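Search this site Go

Progress report to Stararcombe, second period
Project: choice of gripper for bin picking
Prepared by Judite Teixeira, November 2023

Dear Mr Carrilho,

In this period we finished the first comparison between the two-finger gripper from Skivness and the Denum suction head. Each one made 400 picks from the metal bin with the same coloured blocks and the same arm program. The Skivness gripper missed 44 picks and the Denum missed more, mostly when a block was leaning on another one.

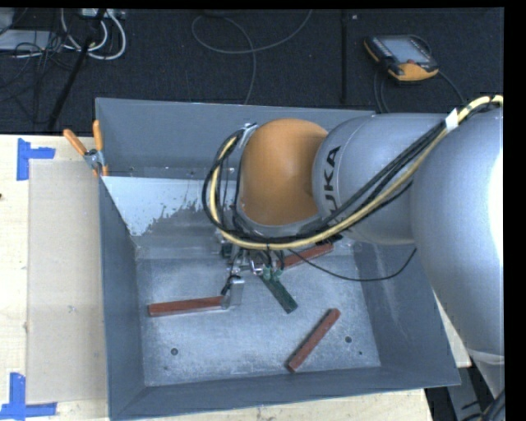

Most of the misses with the fingers happened close to the walls, where the arm has little space to turn. Simão Louro has changed the approach angle for these cases and we are now repeating the runs. The cables on the arm also limit the last joint, so we have reduced its allowed rotation by 10 degrees. This makes the cycle a little slower, but I think it is acceptable at this stage.

The second camera arrived in August and its calibration is done. The delay with the Ramalho controller continues. Olga Barros is in contact with them and we will inform you when we have a delivery date. The budget did not change.

Next we will test longer fingers and send you the full table of results.

With best regards,
Judite Teixeira

0 comments 2 shares

We use cookies to improve your visit. Accept Settings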